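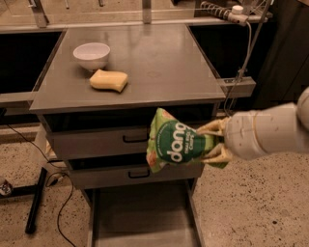

Gray cabinet, upper drawer ajar, with the chips in front of it.

Drusholm Put-Away Set, version 2
Maintainer: Niloufar Shirazi
Last edited: 20 September 2020

What it is
302 short records of small household things and the places they get put: drawers, tops, open compartments. The earlier Sterkex notes called this "tidying". I have kept the folder name and dropped the claim. A bag of rice chips on the bottom of a cabinet is stored, I suppose, but few people would call that kitchen tidy.

Labels
item – bowl, sponge, snack bag
place – top, upper drawer, lower drawer, compartment
drawer_state – closed, ajar, open

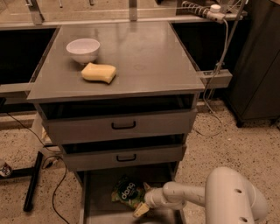

Snack bag, place = compartment. Both drawers ajar.

Version 1 had a fifth field, "tidy", yes or no. Two labelers disagreed on it so often that I deleted it in June. Mahmoudi argued for a score from 1 to 6 instead. I don't see how a finer scale fixes a question with no agreed answer.

Known problems
"Ajar" and "open" were judged by eye. Treat the line between them as soft.
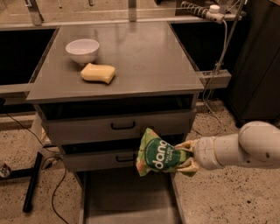
The bowl and sponge hardly vary, and any model that does well on them may have learned only that they belong on top. Check it against the Gronberg kitchen records before quoting a number – those have 4 kinds of bowl.

Crumpled bags are labeled the same as smooth ones. Whether that matters is untested.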